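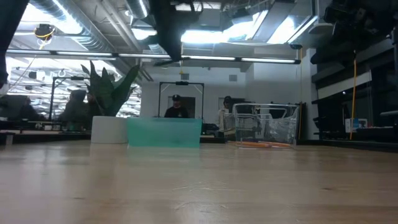 One reader wrote in after the last issue to say she waters everything on Sunday, same jug, same amount, winter and summer, and could we please explain why half of it is dead by New Year. Fair question! Short answer, you're drowning them. Longer answer below, typed fast becuase the office closes at noon.

Winter watering, then. December 23, 2020, days are as short as they get, heat's on, windows shut. Most houseplants are barely growing. They drink less. A lot less. Snake plants especially. Ours at the Dombridge office gets water every 5 weeks from now until the light comes back, and in July it was getting it every two.

Finger in the soil before you pour. Down to the second knuckle. Any damp at all, walk away. Come back next week. If the pot feels heavy when you lift it, same thing.

Saucers. Tip them out. Standing water under a pot overnight is how you get root rot, and root rot smells, you'll know it. If a leaf goes soft and yellow at the base, get the plant out of the pot, cut off anything brown and mushy, leave it on newspaper for a day and repot in dry mix. No water for a week after that. Sometimes works. Lost two at Prikholm last winter doing exactly this and saved three, so try it.

Cold glass is the other thing. A leaf pressed against a window on a freezing night will mark. Pull pots back a few inches at dusk, or leave them back till spring if you're the forgetting type (me). Radiators are just as bad in the other direction. Crispy tips on the ferns mean dry air, move them to the bathroom.

No feeding until March. Put the bottle away.

Couple of notices. The Doolan street swap shelf is closed over the holidays, please don't leave cuttings on the step, they froze last time. Cactus mix is back in at Prikholm, 19 bags left, one per household. Leaf questions go to the usual address, send a photo in daylight if you can, yellow bulbs make evrything look sick.

Next issue is seed orders.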